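Looking after a shelf-picking cell
Speaker notes, Tuesday session
Adebayo Obi

Home | Talks | Notes | Contact

Slide 1. Start with the routine
Virkis is one arm and one set of shelves. It has run since August and I do most of the upkeep. Khang Chu does the rest. I will go through the mount, the shelves and the cable, in the order we check them.

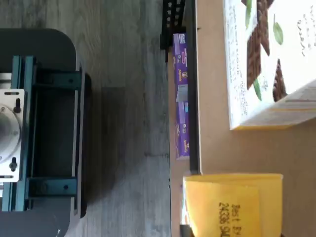
Most of our early faults came from the mount. The arm would miss a box by a few millimetres and we would blame the software. Now we check the bolts before the first run. The base plate is the white one, fastened to the teal frame, and the bolts sit in slots, so it can creep if they are not tight. Mark each bolt head with a paint pen -- one line across the head and onto the plate. If the line is broken, tighten and re-teach the home position.

Slide 2. Shelves
The shelf height is set once and written on the cell sheet. If anyone moves a board, the taught points are wrong. Tell people this more than once.

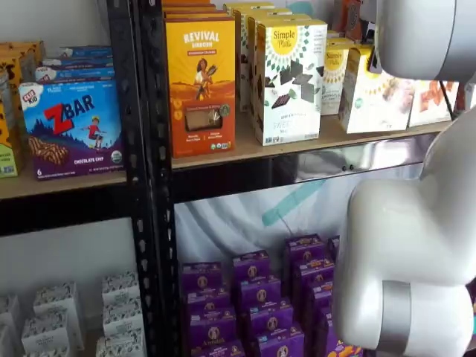 We restock to the front edge and square each box by hand. The log has 619 picks so far, and most of the bad ones were on boxes that had been turned. Pause here for questions about the log.

Slide 3. Slow run
After any change to the shelves, run the full path at 15 per cent speed. Keep a hand on the stop button. Watch the elbow as well as the tip, as people tend to watch only the tip. 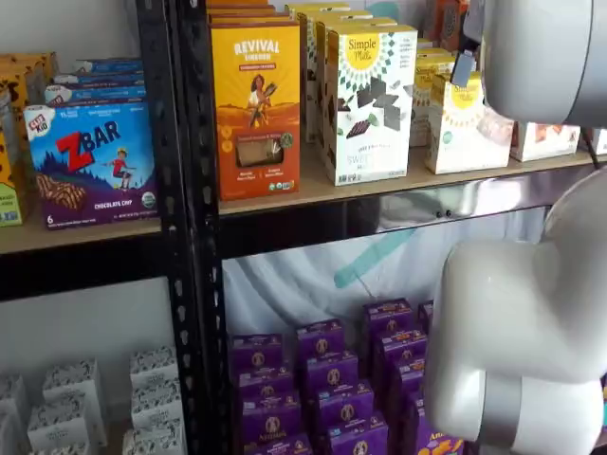
Do it 3 times. If all the passes are clean, go up to half speed and do one more. Write the result in the log with your initials, even if nothing happened.

Slide 4. Cable
Follow the cable with your fingers from the tool end down. Feel for flat spots and nicks. It needs enough slack for the full reach, and no more. 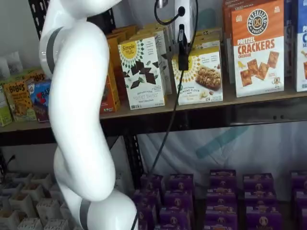 Slide 5. Spares
We keep one cable, one set of gripper tips and a bag of plate bolts. Order from Doker. Goltov also stock the bolts but take longer.

Comments (3)

Říha: What torque do you use on the plate bolts?

Adebayo Obi: Whatever your arm's manual gives. Ours is on the cell sheet.

Khang Chu: Slide 3 should say to clear the old fault first.

Contact | Copyright Virkis notes | Back to top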